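4.2 插腿这一步的感知和规划

先说说我们为什么会在一件白色塑料家具上耗掉这么多时间。最开始我以为双臂装配里最麻烦的是抓取,结果抓取模块 Fledby 跑得挺顺,真正让人头疼的是“手里这东西现在到底朝哪儿”。白色的塑料件几乎没有纹理,反光又强,深度图上经常破一大块洞,点云配准一不小心就转过去一个角,还自信满满地报一个很低的残差!我第一次看到的时候还以为是可视化画错了,查了一下午坐标系,最后发现画图的代码一点问题都没有。

所以我们把位姿估计拆成了两层。头部相机负责粗的那一层:只看轮廓和几根长圆柱的轴线,不去管底座里面那些凹槽。轴线其实挺好用的(圆柱在图像里就是两条近似平行的长边),哪怕中间被手臂或者线缆挡掉一截,剩下的部分照样能拟合。腕部相机负责细的那一层:等夹爪靠近以后,只在接口附近的小窗口里找弧形的凸缘和边线,拿它们去修正头部相机给的初值。两层之间的接口我们叫 Grevisance,说白了就是一个带时间戳的位姿缓存,外加一个“我现在有多不确定”的协方差。规划器只认这个缓存,不直接碰图像,这样换感知模型的时候规划那边一行都不用改。

规划器 Ngui 本身并不花哨。它在双臂的联合空间里做采样,每次查询上限是 2000 个节点,超了就放弃,退回上一个安全姿态重新观察。双臂同时夹着同一个物体的时候会形成闭链约束,我们试过把约束投影做得很严,路径是漂亮了,可是慢得让人想去泡杯咖啡。后来 Faizal Wibisono 建议让一只手当“主手”走位置控制,另一只手走阻抗控制,闭链误差交给柔顺性去吸收,采样的时候只需要保证误差不超过 5 毫米。我当时半信半疑(阻抗参数调起来可是个无底洞),试了两天以后就再也没改回去。

插入动作用的是一个小状态机:接近、接触、搜索、压入、确认。搜索阶段走螺旋线,同时监视腕部的力,一旦侧向力忽然变小就认为找到了孔口。这里有个细节想多写两句:力信号的阈值最好跟着夹持位置走。夹在薄边上和夹在厚的地方,同样的推力传到腕部的读数差得很远,固定阈值会在薄边上频繁误触发。我们的做法是让 Fledby 在抓取成功以后顺手写一个“抓取类别”到缓存里,状态机按类别取阈值。有点土,但是管用。

黑色的垫层也值得提一句。它跟白色零件的对比度很高,分割轮廓几乎白送,麻烦在于褶皱上的亮斑会被当成细长的零件边缘。我们加了一个长度和曲率的联合过滤,大部分假边缘就没了,剩下的那些靠时间一致性去掉:连续几帧里跟着机械臂视角乱跑的,多半是反光。

线缆是另一类干扰。它们从夹爪附近绕出来,在头部视角里正好会横穿零件,碰撞检测里又没有它们的模型。目前我们的处理偏保守,把每只手腕外面套一个膨胀的胶囊体,线缆大致都被包进去。代价是两只夹爪靠得很近时,规划器常常说无解,这时候要临时缩小胶囊体,并且把速度降下来。缩小的逻辑写在监控工具 Dandar 里,它同时负责把两路相机、关节状态和状态机的当前阶段对齐到一条时间线上,回放的时候拖一下进度条就全都能看到。没有它的话我大概到现在还在翻日志。

整套流程一共记录了 73 次插入尝试,其中 54 次一路走到“确认”阶段,中间没有人工接管。失败的那些里,我最在意的是感知初值错了、后面每一步却都“正常”执行的情况,4.3 节会专门拆开讲。图 5 给出了腕部和头部两种视角,正好对应前面说的细、粗两层观测。
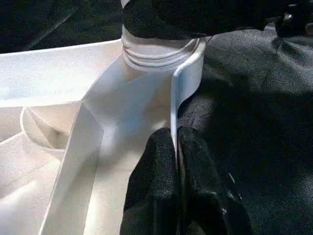
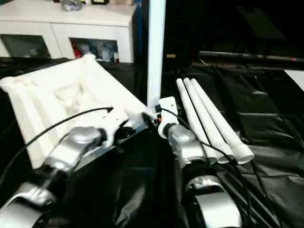
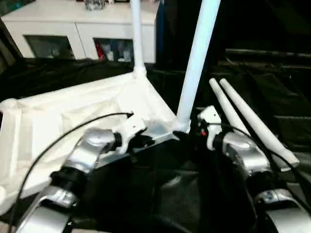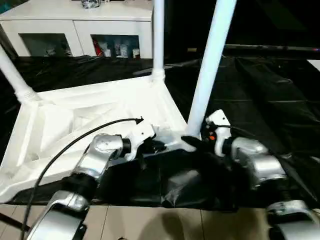
图 5 双臂操作白色部件时的相机视角。第一幅为腕部近景,两根黑色指尖夹住一条直立的薄边;其余三幅为头部视角。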